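Records and Paperwork for Small Offices
Handout 7: Retention, or what you are allowed to throw away

Read this before the session, please, and bring the Utholm case with you. Last year half the room had left it at home and we spent 14 minutes waiting for the printer.

1. The two kinds of keeper

Most offices keep paper for one of two reasons: the law says so, or someone once got shouted at. The second reason fills far more shelves. A retention schedule is a list that separates the two. Each line names a type of record, says how long it stays, and says what starts the clock.

The clock is where students lose marks. "Keep for seven years" means nothing until you know seven years from what. The date on the invoice? The end of the tax year? The end of the contract? At Utholm the supplier contracts were marked "7 yrs" in pencil, and three managers in a row read that three different ways. All three were very sure.

2. Copies

One copy is the record. The rest are conveniences and can go as soon as they stop being convenient. Decide who holds the record copy and write it in the schedule. If two departments both claim it, pick one. If neither does, you have found your real problem.

Maarten Cuypers calls the extra copies "comfort paper" in his chapter on Van der Linden. The firm had 154 boxes in storage, and 80 of them held duplicates. Read the chapter for the method. You may skip his views on staplers, which go on for some time.

3. Naming a file

A good label gives the type of record, the period it covers and the date it can be destroyed. A bad label says "Misc." A worse one says "Misc. 2" – and there is always a Misc. 2.

Color coding is fine as long as the key is written down somewhere. Stamier had a lovely system of colors, and the one person who understood it retired in December.
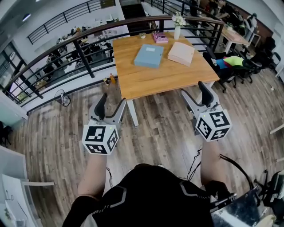 Department of Office Administration, Flustumell College

4. Box files

A pale blue box file and a pale pink one can sit on the same table and tell you nothing at all about what to keep. Color sorts; it doesn't date. Put the destroy date on the spine, in ink, where a person in a hurry will see it.

5. For the session

Draft a schedule for Utholm with no more than 14 lines. Give the trigger for each line in plain words. "As appropriate" is not a trigger. Hand in one copy.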